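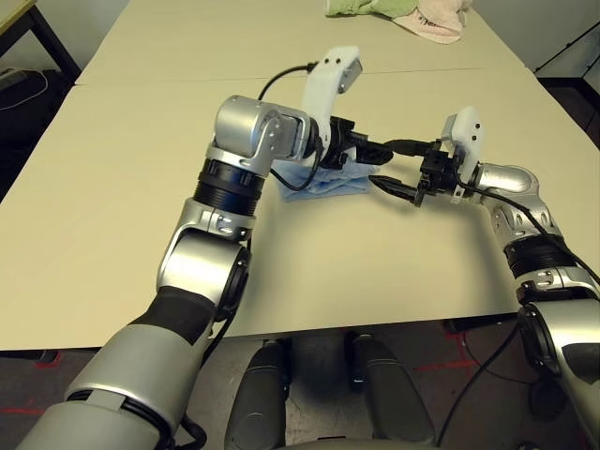 Does a cloth have to be folded neatly before it goes in the drawer?
Only if something later depends on the fold, and for most household cloths very little does.

Household Textiles, Week 5: Folding and the claims made for it
Notes by Xóchitl Hinojosa

Read these before Saturday's session. The Tallbridge booklet covers the same ground with more confidence than I can manage.

1. What folding is supposed to do
Booklets on laundry give folding credit for saving space, preventing creases and making cloths last longer. Treat the three claims separately. A folded stack fits a shallow drawer better than a heap does, and you can check that at home with a ruler. The crease claim is shakier. A fold is a crease you chose, and a cotton cloth pressed under a stack for a month will show its lines clearly. As for longer life, I have yet to see a test that kept washing, drying and wear the same while changing only the fold.

2. Starting from a crumpled cloth
Most instructions begin with the cloth already flat and square to the table edge. This skips the hard part. A bunched cloth hides its corners, and the first one you find may turn out to be a bit of hem doubled back.
Find any edge and run along it until you reach a corner. Hold that corner and follow a single edge to the next. Lift, let the rest hang, then lay it down. Smooth from the middle outward.
If the cloth twists when lifted, you are probably holding opposite corners. Put it down and follow the edge again.

3. The Kováčik fold
Thirds lengthwise, then half, then half again. It gives a tidy packet on a square cloth. On a cloth that has shrunk more one way than the other (and many have), the edges won't meet. The usual advice is to tug it into shape. I'd leave it crooked — tugging a damp cloth can stretch the hem for good.

4. The Clarerton figures
You will see it quoted that 1292 of 1798 households "fold regularly." Ask what counted as regularly, who answered for the household, and whether rolling was offered as a choice. The summary doesn't say.

For Saturday
Bring one plain cloth, washed and left unfolded overnight. Write up to 200 words on one folding claim you doubt and how you would test it. Please don't iron the cloth first.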